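The woman behind the Jesham seed swap talks with her hands, and when she gets to beans she needs the whole kitchen. She started the swap nine years ago with a shoebox. This April it listed 329 varieties, 135 of them beans, and she can tell you something good about nearly 100 of those without stopping for breath.

"People bring me an envelope with 'Grandpa's, purple' on it," she says, "and that's it, that's my whole week gone!"

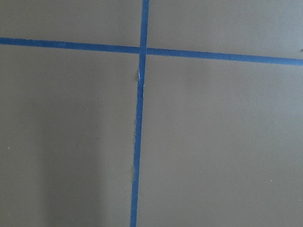 Blue tape, close up.

Her favorite is Koppel, a climbing bean that came to her as 40 seeds in a jam jar. She planted half and kept half back, a habit she begs every beginner to pick up. "You can have a terrible summer. You can have deer. Keep half." 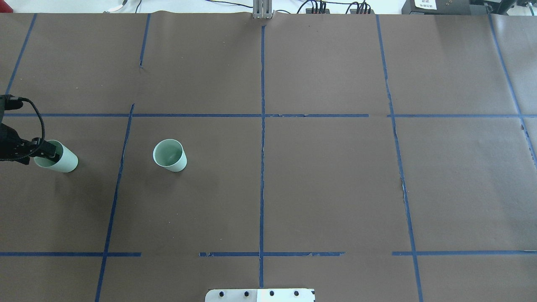

She's just as happy talking about drying. Pods stay on the vine until they rattle, then go into paper bags – never plastic – with the name written on before anything goes in. She learned that last part the hard way with two squashes she still can't tell apart.

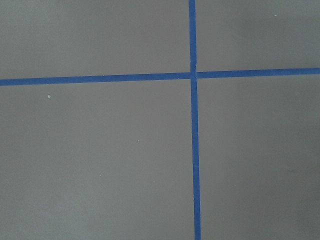
What does she want next? More lettuce, for one. It's easy to save and hardly anyone does it, and she lights up describing the fluff on a plant gone to seed. She also wants more kids at the swap, trading peas and arguing over them. 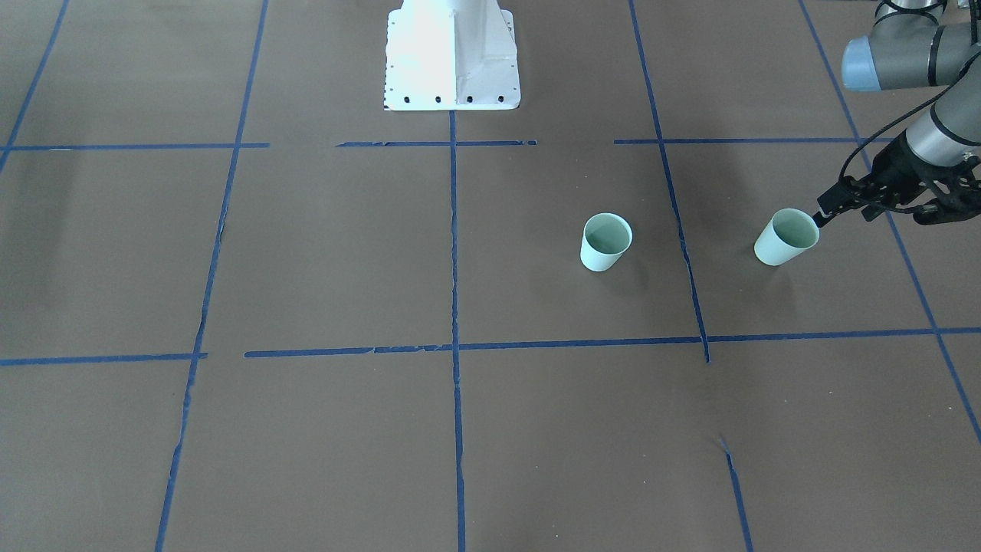

Fakar wrote in after our last gardening piece to say that lettuce seed never keeps past one winter. She laughs at this. "Mine's on its third, in a jar in the fridge. Tell them to come by and I'll give them some!"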